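Worberg Kitchen Sim Set - README

Last edited 22nd April by Zubaida Bugti. If something in here is wrong tell me, don't just fix it in your own copy like last time.

What it is

Simulated episodes of a humanoid doing kitchen tasks, made by the Worberg robotics club for our spring project. All rendered, no real robot. We use it to train and test the small policy we're taking to the Zovthorpe student challenge in June. Other school and college teams can have it too, see License.

Short version

Episodes: 700
Held out for testing: 30
Room layouts: 12
Task types: 9
Simulator: Virk (the student build, not the full one)
Storage format: Grultine packs, one pack per layout

If you only want to poke around, grab one pack. Don't pull the whole thing over the club wifi please.

Why we made it

Last year's entry trained on a single kitchen with gray walls and gray cabinets. Looked great in our demo. Then the challenge room had colored cabinets and the policy reached for the wrong handle pretty much every run. So this year the rule was: lots of furniture, lots of loud colors, nothing matching. Some of the rooms are ugly. Fine.

We also wanted the kitchen to be part of a bigger room, with chairs and rugs and other stuff the robot has no business with. Clutter the policy has to learn to ignore.

Tasks

open_oven
close_oven
open_fridge
close_fridge
turn_faucet
pick_from_counter
place_on_counter
walk_to_island
stand_and_wait

stand_and_wait sounds silly but keep it in. Without it the policy fidgets. Arms drift up, torso starts to sway, and the challenge takes points off for moving before the start signal.

The oven tasks are the hardest and have the most episodes. Layouts with a double wall oven name the target as left or right in the task string. Left and right are from the view of someone facing the oven, NOT the robot's stored heading. We mixed this up in the first export. Fixed now, but if you have a pack called old_ anything, delete it.

What's in a pack

layout.json - room, furniture positions, materials, light settings
episodes/ - one folder per episode
episodes/(id)/joints.csv - joint positions and targets
episodes/(id)/views/ - rendered views, still frames
episodes/(id)/task.txt - task string, one line
episodes/(id)/result.txt - done, failed or stopped
notes.txt - whatever the person who built the room wanted to say. Sometimes empty

joints.csv has a header row. Angles are radians. Gripper columns are at the end, 0 is open and 1 is closed. The time column starts at zero for every episode so don't try to sort across folders with it.

How episodes got made

Two ways. Most are scripted: somebody writes waypoints for the hand and the solver fills in the rest. The others are driven by hand with the game controller, which is slow and a bit shaky, and it shows in the joint data. task.txt doesn't say which is which (should have, sorry). You can usually tell from the wobble in the wrist columns.

Start pose gets jittered every time. Furniture does not move inside a layout, only between layouts. Lighting brightness changes a little per episode, lamp positions stay where they are.

Failed episodes are kept on purpose. Filter on result.txt if you don't want them.

Views

Each episode has a wide room view and a head view. The wide one is for people, for checking what went on. We do not train on it. In kitchens with an island, the wide view loses the legs a lot of the time, so don't use it for foot placement, use the joint data.

Head view is what the policy gets. Lower resolution. No depth in this version, the student build of Virk wouldn't export it without crashing and we ran out of evenings.

Splits

Test episodes are listed in test_ids.txt. Don't train on them. The split is by episode, so test rooms DO show up in training. If you want to check a room the policy has never seen, hold back a full pack yourself. We do this with a different pack each week and the scores are always worse, sometimes a lot.

Known problems

- hand sometimes goes through oven door on close_oven. Collision mesh on the door is thinner than the door you see.
- faucet handles have no resistance. Real ones do.
- glossy countertops throw reflections of the ceiling lights. Left in, but it confused our edge detector so watch out.
- wall pictures are just textures. One person's segmentation model kept finding robots in them. If you count robots in a view, mask the pictures.
- rugs are flat as far as physics goes. No tripping.
- fridge doors swing too fast
- a few episodes have result.txt missing. Treat those as stopped.
- no people anywhere, no pets, no food. So don't tell anyone this is ready for a home.

What it's not for

Not for safety claims. Not for a real machine without a lot of testing in between, the joint limits are from our model and our model is a guess in places. Ankles espescially.

Running the viewer

Unpack a layout next to the viewer folder, run view.py with the pack name, pick an episode from the list. Space pauses, arrows step one frame. If the window comes up black, make it bigger and then small again. Don't know why that works.

Needs Python 3 and the Virk student build installed. On the club laptops it's already there, on the second account.

Adding a room

Copy an existing layout.json and change it, starting from blank takes forever. Then:

- name the file by its main color or the thing you'd remember it by
- run check_room.py, it catches floating furniture and doors that can't open
- walk the robot around the whole kitchen once by hand before scripting anything. If it can't get behind the island your gap is too narrow
- render one wide view and put it in the shared folder
- write two lines in notes.txt. Please.

New rooms wanted: something small, something with a window, something with really bad light. We have enough big open-plan ones now.

To do before June

- mark scripted vs driven in task.txt
- fix door mesh
- more close_fridge, there's hardly any
- somebody who isn't me to try the install from scratch and write down where it breaks
- decide if we send the packs to Zovthorpe as one upload or seperate

License

Free for class and club use. Say where you got it. If your team beats ours with it, we'd like to see the code afterward. Room textures are our own; the robot model came with the Virk student build and stays under their terms, so don't pull it out and repost it alone.

Contact

Zubaida Bugti, Worberg robotics club. Leave a note on the project page, I read those faster than email. Include the pack name and episode id if it's a bug.

Sample wide view

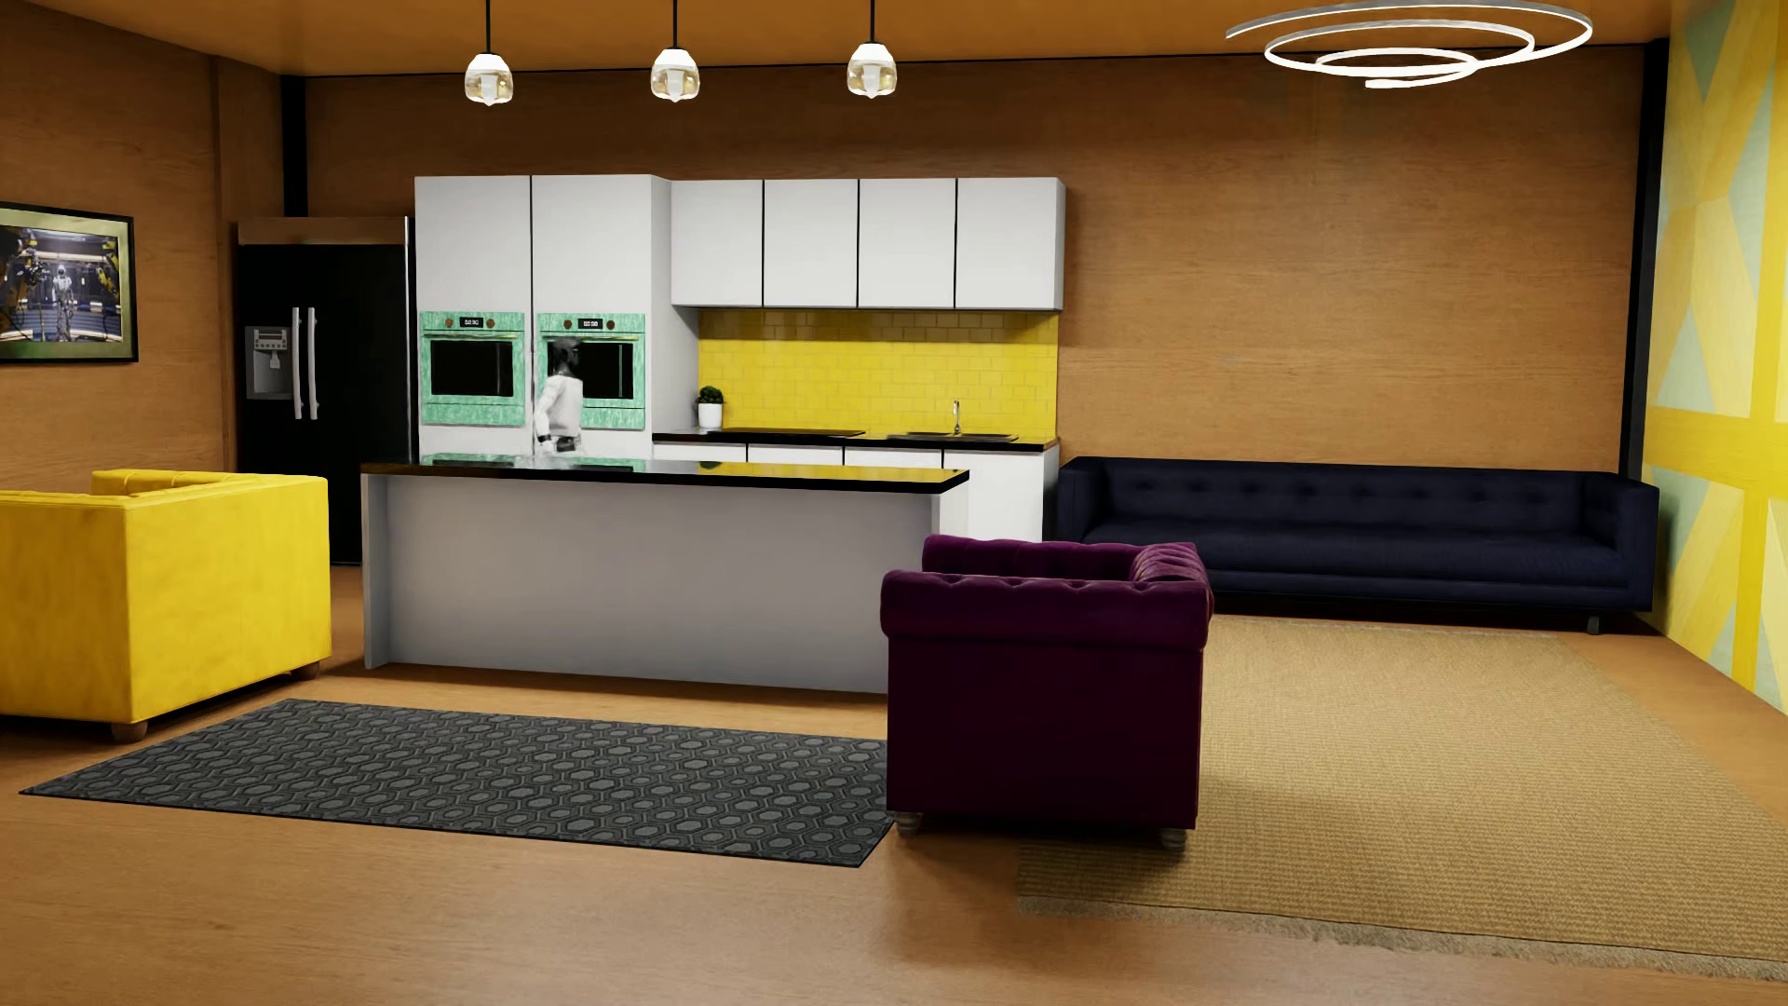 Wide view, open-plan layout with the green double wall ovens. Robot behind the island at the right-hand oven.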